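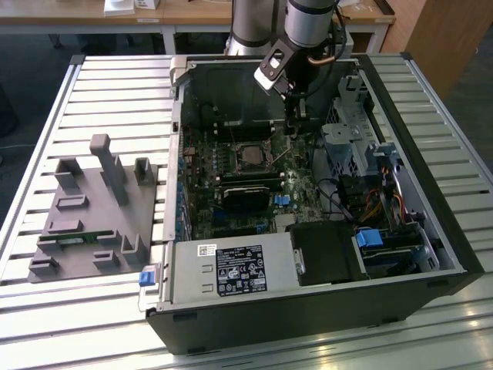

An open desktop tower on its side, with the motherboard showing.

If you've been putting off dealing with that old computer in the hall closet, Plernholm finally has a place for it. The county's new electronics drop-off opened in January behind the Tromley Street library, and I went over with a trunk full of my own junk to see how it works (two laptops, a printer I have hated for years, and a box of chargers that don't fit anything I own).

It took me less than ten minutes! You pull up to the side door, tell them what you've got, and somebody brings out a cart. Desktops, laptops, phones, and cables are free. Old tube TVs and monitors cost $30 each, and you'll want to bring cash or a check until the card reader gets set up.

Brayan Cabrera runs the site for the county and he was happy to talk while I unloaded. They took in 1,763 items in the first month, he told me, and 376 of those were printers. "I thought we'd get a lot of phones," he said. "People keep their phones in a drawer forever. What they really want out of the house is the printer."

I asked him the thing I figured most of you would ask, about all the stuff that's still on the hard drive. Drives get pulled and shredded at the county yard over in Skandel, and you can ask for a slip with the date on it. Cabrera still wants you to copy off your pictures and tax files before you come in — once the thing is on the cart, it's gone. 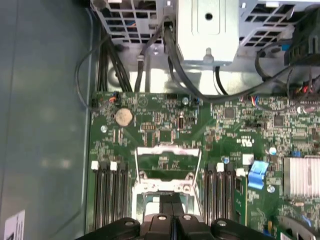
Circuit board, cables and metal cages inside a computer tower.

Before this, the closest drop-off was the one in Ogura, and that's a long haul with a TV sliding around in the back seat. A lot of folks just left things at the curb, and the town got 350 complaints about dumped electronics last year. The public works people would like that number to come down, and so would those of us who live near the creek.

A few things they won't take: microwaves, smoke detectors, anything with a leaking battery. Those still go to the hazardous waste day in the spring, and I'll post the date when the county sets one.

Hours are 9 a.m. to 3 p.m. on weekdays, and you need something with a Plernholm address on it. I forgot mine and had to dig a water bill out of the glove box, so learn from me. The line was two cars long when I left, and both of them had printers.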